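Notes on the Cirance finger kit after a month on two arms

I bought two sets of the Cirance replacement fingers in September, one set for each arm, and they have been mounted long enough now that I can write something more useful than an unboxing. Short version: good geometry, mediocre hardware, documentation that assumes you already own the previous kit.

The kit is sold through Notora at 680 for a pair of grippers' worth. It includes four molded fingers, adapter plates, a bag of screws, a wrist camera bracket and a license for their calibration tool. Shipping to Vosville was 10 days. Cables are not included. The listing does say so, two screens down.

Mounting

The adapter plates fit both of my grippers with no shimming. The screws are soft. I rounded the head of one on the first evening at a torque well within the printed limit, and replaced the whole set from my own drawer before going further. If you order the kit, order screws with it.

The fingers are wedge shaped and much thicker at the base than the stock ones. Stiffness is better as a result, and I measured less tip deflection when closing on a steel block. The cost is clearance. A thick finger coming down beside a rack divider will hit the divider, and my old approach angles were useless. I retaught all of them.

Calibration

The tool runs a sweep of poses and solves for the camera offset. The default sweep assumes a clear hemisphere over the table, and with two arms sharing a workspace there isn't one. Lộc Lã wrote to me that there is a config key for restricting the sweep, and sent it over. It is missing from the manual. With it set, the solve converged on the second attempt and the residual was fine.

Firmware on the bracket board should be updated before calibrating. I did it after and had to repeat everything.

Test task

I use dish racking as a benchmark for any end effector. Plates are rigid, slippery and thin at the rim, and a slot in a rack leaves little room for a bad wrist angle. The task is to take a plate from the table and stand it on edge between the dividers. A plate flat on the table is the hard start, with very little rim to get under.

I logged 2,662 attempts across both arms. The stock fingers had a log of similar size from the spring, with the same rack and mostly the same plates. Grasp failures dropped by a bit under half. Placement failures barely moved, and most of those trace back to my own planner choosing the wrong slot. Square plates do better than round ones with these tips, probably down to the straight edge giving a longer contact line. Glossy glaze is still a problem at low grip force.
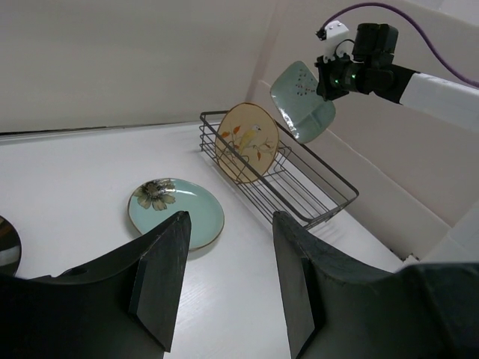

Wrist view, fingers open over the blue plate, bird plate in the rack and the square one held by the other arm.

The wrist view is the part I would pay for again. Both tips stay in view when the fingers are open, which makes it simple to check alignment against a rim. The bases are slightly out of focus at that range. I have not found that it matters.

Wear

After roughly 400 cycles the beveled edges started to show scuffing. It looks cosmetic so far and grip force readings have not drifted. Sang Kim runs the older Vương fingers on a similar task and reports that those lose their edge much sooner, though his rack has heavier wire than mine.

Support

I sent Notora two tickets. The one about the screws got a replacement bag, same soft screws. The one about the missing config key is still open.

Next on the list is the planner, then bowls. I'll post the pose file and the restricted sweep settings once I have cleaned up the comments in them.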